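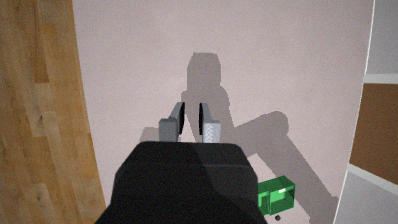 House rules for simulated test runs, second edition

By Idalina Henriques, Jukusby office

The second edition of our house rules for simulated test runs is in force from May 1, 2022. It replaces the first edition completely, also the two appendices which many of you kept printed beside the monitor. All groups that send results to the shared archive in Gadow are asked to follow it. The full text is in the usual folder. In this item I go through the points which changed, and I answer the questions that reached me while the draft was open for comments.

First, the scope. The rules are for arm and gripper tasks in simulation: reaching, picking, placing, pushing, stacking. They do not cover mobile bases, and they do not cover work on the real cells, where the safety instructions of the site have priority over anything I write. I was asked whether a run that is later repeated on hardware must follow both documents. Yes. The simulated part follows ours and the hardware part follows the site.

What is a run

In the first edition we never said what a run is, and the archive shows it. One group stored every attempt separately, another group put a whole afternoon in one file. From now a run starts when the scene is reset and it ends when the arm is back in its rest position or when the time limit is reached. The limit is 900 simulation steps, unless the task sheet gives another number. If you reset the scene in the middle for any reason, this is the end of the run and it has to be stored, also when nothing interesting happened in it.

Please do not delete failed runs. Tin-yau Mak compared what was in the archive with the logs of the machines and found groups where every stored run was a success. He was very polite in his message to them. The new text says that the number of resets in the log and the number of runs in the archive must be equal, and the upload script now compares them. When they differ, the upload still goes through, but it gets a yellow mark until somebody writes an explanation.

Saying when a task is done

This was the longest discussion in the comments. In the old text the operator decided at the end of a run if the task was done, and typed yes or no. It works well for one person, and it works badly for six people in different offices, each with a different idea of "placed".

The second edition asks for a written success condition before the first run. It goes in the task sheet and it must use values which the simulator can give: position of the object, orientation, height above the table, contact between finger and object. A sentence such as "the block is moved to a good place" will be returned to you. A sentence such as "the center of the block is inside the target area and both fingers are free from contact" will be accepted. You may change the condition later, but then the sheet gets a new version number and the old runs stay with the old version.

Some colleagues in Rusnák asked for a third value between yes and no, for the case when the object is lifted and then lost. We did not add it. You can write this in the comment field, with the step number at which the contact ended, and it is then possible to search for it.

Camera views

Each run needs at least two stored views, one fixed and one that moves with the gripper. The fixed view must include the working part of the table and the tool at the start of the run. It is allowed that the upper part of the arm goes out of the view, because pulling the camera back until everything fits makes the object so small that it is useless for checking. The gripper view must show both fingers, and the operator should be able to judge from it if there is something between them.

Do not move the fixed camera between runs of the same series. If it was moved by accident, start a new series. I know this sounds hard, but I spent a good part of October trying to align two halves of one series by hand, and I do not wish it on anyone.
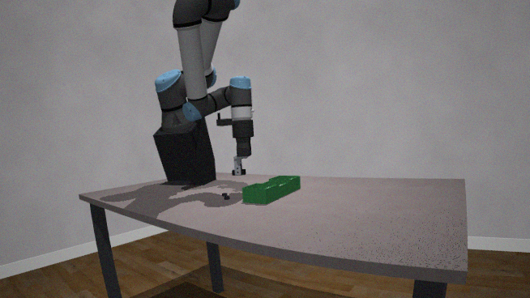 Shadows are now part of the task sheet, and this is the change which surprised most readers of the draft. Before, each group had its own light settings and did not write them down. A method that learned under flat light was then tested under a strong lamp, and the results went down without anyone knowing the cause. Look at how far a shadow can go on a simple table with few objects: the dark shape spreads from the pedestal to the left and to the front, and one branch of it touches the near end of the green block, while the tool is close to the block with nothing between its fingers. For a program that finds edges by contrast, the line of the shadow can be as strong as the edge of the object. So the sheet must now say where the light is, how strong it is, and if shadows are switched on. Turning shadows off is permitted. Turning them off without writing it is not.

The same section has a short part on color. If the object has a color very different from the table, please write this in the sheet in plain words. It is a legitimate choice, and for a first test of a controller it is a sensible one, but a reader who sees only the success rate should know that the object was easy to find. See-through materials need their own line in the sheet, with the transparency value. We had a case where the same object file was rendered solid in one program and transparent in another, and both groups reported it under one name.

Small objects and small marks

Anything on the table that is not a part of the task must be listed: markers, pegs, spare parts, decorative items that came with the scene. The size does not matter. A very small thing can still touch a finger or stop a sliding block, and when a reviewer opens the run he or she must be able to find out what it is from the list. Where an object came with a scene that you downloaded and you don't know its purpose, write "unknown, came with scene" and its name in the file. This is an honest answer and we prefer it to an empty field.

Visual noise and texture on surfaces are in the same list. Grain added to the camera image goes under the camera, and pattern on the tabletop goes under the table. In the draft these two were together, and Tin-yau correctly noted that the reader then can't know if the noise moves with the camera.

Starting position

The arm starts every run from the rest position given in the task sheet, with the fingers open. The old edition permitted any start "near the object". Some people used this to begin with the tool already in the perfect place, which makes a picking task very short. The new rule is that the start position is either fixed for the whole series or taken at random from a region you describe. In both cases the joint values are stored at step zero. Store all of the joints, please, also those you don't move.

For speed we kept the old values. There was a proposal from the Plasa group to permit faster motion in simulation than the real arm can do, to save computer time. I understand the wish, our machines are full also. But the archive is used by people who want to compare with hardware, and a motion that no real joint can follow does not help them. If you need fast runs for training, keep them in your own storage and upload only the test series.

How many runs

A series for the archive has at least 3 object positions, with 5 runs for each position. It is a low number and it should stay low, we want small groups to be able to take part. If you have more, upload more. What you may not do is run many and choose the best ones. See the part on resets.

Questions from the comments

Can old series be corrected to the new rules? Only if the data exist. You may add light settings if you still have the scene file. You may not guess them from the picture.

Who checks the task sheets? For this year Tin-yau Mak and I do it. Please count with one week for an answer, more when one of us travels.

Is there a template? Yes, in the same folder, with one sheet filled in and one empty. The filled one is a pushing task. A stacking one is in preparation and I would be thankful to any group that lends me theirs – with the mistakes still in it, they are useful for the margin notes.

Are other languages accepted? The fields must be in English, the comments can be in the language you like. We will manage.

Must we use the same simulator? No. The version of the simulator and the version of the physics engine are two separate fields, and both are required. "Latest" is not a version. The upload script will refuse it.

What remains open

Two points did not get agreement and are moved to the next edition. The first is contact stiffness. The groups use very different values for the finger pads and each has good reasons, so for now we ask you only to report the value. The second is how to treat soft objects, for which our success conditions are too simple. If you work with cloth or cable and have a condition that functions well, please send it to me, also when it is only a draft.

Thank you to all who wrote comments, in particular to the office in Rusnák, which read the draft line by line and found a table with the wrong units. The corrected table is in the text that you will download. If you saved the draft on your computer, please remove it.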